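About Flostine

Flostine reviews video games for people who have been burned before. We started after the third sports title in a row sold us last year's rosters with a new menu and a louder soundtrack. We still buy the things. We just stopped believing the trailers.

There are three of us, working out of a small office in Menholm. We don't take ad money from publishers, and we pay for our own copies. A studio once offered us early access if we held our complaints until the weekend after launch. We waited for the store copy.
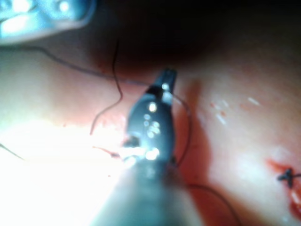
Black jaw, gray shaft.

How we review: two of us finish the game separately and compare notes on Thursday. If we disagree, you get both opinions. We don't score the "potential" of a game, and we don't score the patch that is supposedly coming – if it isn't on the disc or in the download, it isn't in the review. Season passes are judged by what they contain on the day we write.

So far we have published 987 reviews, and around 2,000 people pay for our newsletter, Meson. We doubt all of them read it.

Publishers keep telling us the next one is rebuilt from the ground up. Maybe it is. Send corrections, complaints and old manuals to the Halilović Building, second floor. We answer most mail, though slowly in October, when everything comes out at once.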